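The Long Way Around the Hirndale Shelves

I went to Hirndale in November to look at one box of letters and came home having read half a cookbook, most of a railroad strike, and the whole of a very bad novel about bees. That's how it goes with me and rare book libraries. I had a list. I always have a list!

The Hirndale Library keeps its fiction and poetry downstairs, in a reading room with 176 lamps (it says so on a little card by the door, and I believe the card) and chairs that squeak if you so much as think about turning a page. You ask for your boxes at the desk, you get a pencil, and you wait. I had 3 boxes on order from the Chacko papers, which came in as a gift from the family and still smell of somebody's cedar closet.

The letters were what I'd come for, and they were fine - polite, mostly about money. But tucked behind them were the rejection slips. The Chacko family saved every one, 50 in all, pinned together by year. Some are printed cards. Two are handwritten and so kind that I had to go stand in the hallway for a minute. One just says "No bees, please," and that was what sent me off to find the novel.

After lunch (egg salad, the cafe at Hirndale does it with too much dill and I love it) I moved on to the Bimari Press books. Bimari printed small runs of local poets and gave them covers far nicer than the poems deserved. I read standing up until my feet complained. 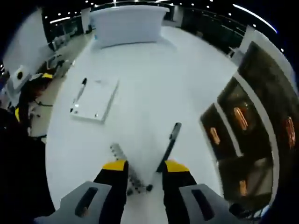

Bimari's odder books are the ones I keep thinking about. The poets there loved plain hardware, and one long piece called "Erkus" goes on for pages about a drawer of metal parts, every hinge and bolt of it. I'd have skimmed it once. Now I look at a silver piece with a zigzag edge, like the one between those two yellow fingertips, and I can hear just how the Erkus poet would have gone at it, tooth by tooth, with a whole stanza saved up for the small dark knob near the end.

I'm going back in spring for the other half of the cookbook. The desk is holding my pencil.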